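1/ So the Ruda transit agreement is signed. Handshakes, flags, a choir. I've now read all 33 pages of it, plus annexes, and I'd like to spoil the mood a little.

2/ For anyone who missed the first round: wagons have been piling up at the Hotov crossing since the border rules changed. Grain, fertilizer, timber, some machinery. The deal is meant to get them moving to Ploruvport again under outside inspection.

3/ First thing to know is that there are two agreements. Ankica Bošković signed one with the mediators. Miroslava Koval signed the other, in a different room, an hour later. Their signatures don't appear on the same sheet anywhere.

4/ People keep telling me that's normal. It is fairly normal. It also means that when one side says the other has broken "the agreement", each of them is talking about a separate document, and the two texts don't match in the bit about inspection times.
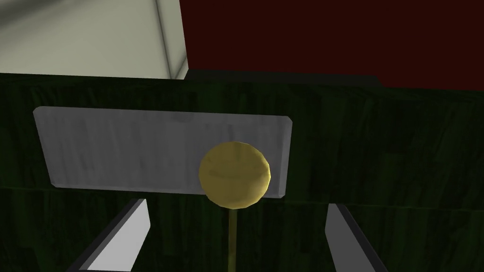 Yellow ball on a stick, grey panel behind.

5/ The mediators' text says wagons "shall be inspected within 4 days of arrival". The Koval text says "within 4 days of acceptance". Acceptance isn't defined. I looked in the definitions, I looked in the annexes, I looked in the footnotes. A train could sit at Hotov all winter and never have been accepted.

6/ I asked Clifford Kennedy's office (he chaired the talks) which wording governs. The reply was that "the parties share a common understanding". I asked what the understanding was. No reply yet, and I've sent it twice.

7/ Now the number everyone's quoting: 1,063 wagons cleared in the first month. It was on the slide at the press conference and by dinner time it was in every headline I saw.

8/ It's a target. Read the slide again. "Projected clearance, month one." Several outlets have it as a thing that's been agreed, and one has it as a thing that's been done.
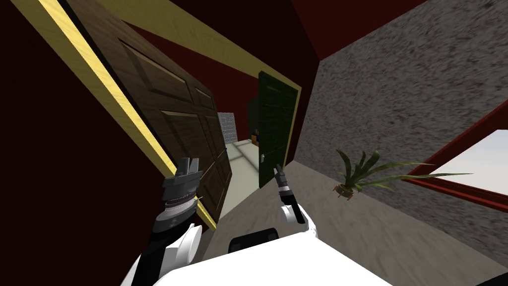 9/ and even as a target it leans on the Hotov yard working both tracks through the night, which it hasn't done in years. The signalling at the east end is the reason. There's a line in Annex C about "necessary upgrades" with no dollar figure and no name beside it.

10/ Noel Panganiban, who follows rail freight and is usually kinder about these things than I am, wrote to me: "I'd believe the number if I could see the crew roster." Me too. There isn't one in the annexes.

11/ On the inspectors. The contract goes to Vasseur. I've got nothing against Vasseur, but the contract runs until December and the agreement runs for a year. After December it's "to be extended by mutual consent". Either side can end inspections by doing nothing at all.

12/ And no inspections means no transit, under both texts. It's the one thing they agree on word for word.

13/ Somebody in my replies says I'm rooting for it to fail. I'm not. My inbox is full of people with cargo stuck on that line, and I'd love to be the idiot here in six months. Screenshot this if you like.

14/ What bugs me is the coverage. Read the text before you call it a breakthrough -- it's public, it's short, and the English version is decent apart from the tables.
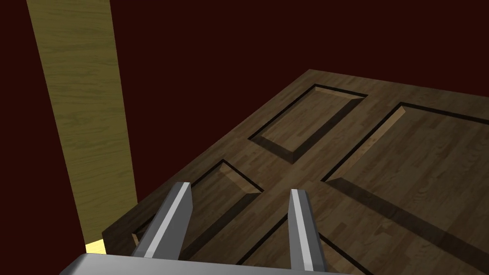 15/ What the drivers say

Senad Kadrić from the drivers' union says they weren't consulted on the night shifts. The ministry says they were "kept informed". Both of those can be true, and if they are, I wouldn't plan on many night shifts.

16/ He also pointed out something I'd skipped past: liability for spoiled cargo. If grain goes off while it waits, who pays? The agreement sends that to a joint commission. The joint commission gets set up by a later protocol. The later protocol hasn't been written.
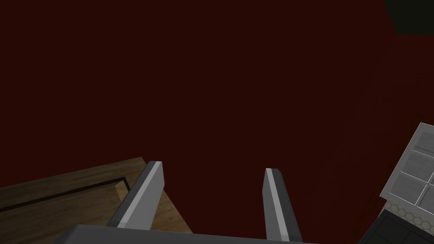

17/ The enforcement section is the part I reread most. Article 19 lets either side "raise concerns". Article 20 says concerns "will be considered". Then comes the signature block. No deadline, no penalty, no arbitrator. The two texts stand there like the pair of grey gripper fingers in the picture, gap wide open and nothing held between them. If a trainload gets turned back in the second week, I can't find one sentence in either version that says what happens next.

18/ Things that would change my mind: a published definition of "acceptance", a funded line for the east end signals, and Vasseur's contract matched to the length of the deal. Any one of them would be a start.

19/ Weekly clearance figures for Hotov are supposed to go up on the Ploruvport port authority site. I'll post them here as they come, wagons actually through the gate, not projected. The page is still blank as of 6 pm.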